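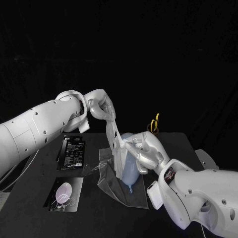 Prelley fares and points notes -- README

I started this folder because I kept losing track of which airline points were worth keeping and which ones I should just spend. It's a plain table of reward bookings I've priced up myself, with the cash fare next to each one (taxes and all!), so you can see what a point really gets you.

What's in it

There are 1741 rows in the main file, fares.csv, and each row is one search for one seat on one day. Of those, 721 have a reward seat on offer. The rest are cash only, and I left them in so you can see how often you'd have come away with nothing. Routes are listed in routes.csv, all 56 of them, mostly short hops plus a few long ones I fancied.

Columns are: route, travel date, cash fare in pounds, points asked, taxes on the points booking, and a notes box where I ramble a bit. 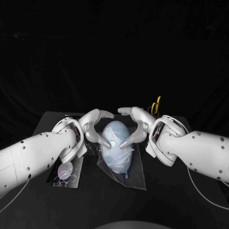
How I worked out the value

Cash fare minus the taxes, divided by the points. If the answer came to less than half a penny I marked the row "poor" -- my own cut-off, so change it if you like. Prorna, the little script in the tools folder, does the sums again whenever you add rows. It wants the dates written day first and gets very cross otherwise.

Things to watch

Zesura points are counted one way only, as a return costs exactly double. Fares around Ramadan jump about a lot on some routes, so I've put a flag on those weeks and you may want to leave them out of any averages. Hotel points aren't covered at all. Bag fees are in the notes box where I remembered them, and I didn't always remember.

Last proper update was 12 Aug 2019. I try to recheck the busiest 18 routes every month, though August is always a mess with the school holidays.

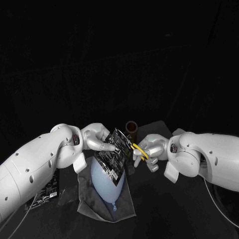

One reader wrote in to say the taxes column ought to be split, with the airline's own surcharge kept apart from airport charges, and that a few of the long routes would look much worse for it. Fair point, and I've started doing that in a separate file called surcharges.csv -- it's nearly empty for now, but do send me rows if you have them.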